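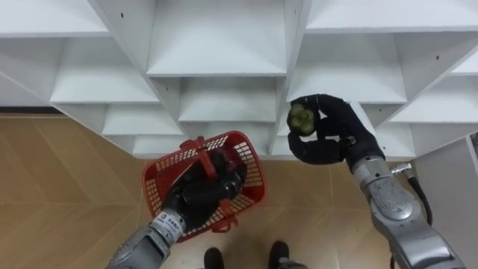
Paracha Restock: known faults and dropped-grip episodes

README for the fault subset

Welcome! Paracha Restock is our set of two-handed shelf-stocking episodes, with one hand keeping hold of a red basket while the other moves produce to a white cubby shelf. This folder has the runs that went badly, and we think it's the most interesting part of the release. If you work on fault detection or grasp recovery, start here.

What's in the folder

There are 67 episodes, all with head camera video, joint positions, motor current for both arms and a plain text fault note. Of those, 60 end with the left hand letting go of the basket before the item is on the shelf. The rest are safety stops with no drop.

What went wrong

The basket hand opened by itself. It took us most of May to work out why, and the answer was a lovely bit of detective work by the controls people at Posden. The left hand's controller has a current limit meant to protect the finger motors. Holding a basket handle for a long time pushes current up slowly, and once it crosses the limit the controller resets. The default pose after a reset is open. Down goes the basket.

The right hand has the same firmware but rarely holds anything long enough to trip it. A green pepper is an easy load.

Signs to look for

Left finger current climbs steadily for around 13 seconds before the reset, then drops to zero in one sample. Joint positions freeze at the same moment and come back with the fingers open. The wrist camera was off for these runs, so please don't go looking for that stream!

Fault codes

L_RESET: controller reset while holding
ESTOP: stopped by the operator
REACH_STOP: arm stopped by the distance check near a shelf divider

The 2 episodes tagged with both L_RESET and ESTOP are well worth a look. The operator hit the button during the reset, and the log order is confusing. Trust the fault note over the timestamps there.

Safety

If you run this task on your own hardware, keep feet and hands out from under the basket, and wear closed shoes. Don't load glass jars or cans until you have tested a long hold with an empty basket. We changed the pose after reset to "hold last position" in the Tulia branch of the controller code. It fixes the drop but means the hand may stay shut after a fault, so keep the manual release within reach.

Known gaps

Motor temperature was not logged. Produce labels were typed by hand and some are inconsistent (pepper, green pepper, bell pepper). Episodes from the Floltgate site use an older clock and need the offset in sync.txt.

Found a fault we missed? Open an issue with the episode number and the fault code. We'd love to add it.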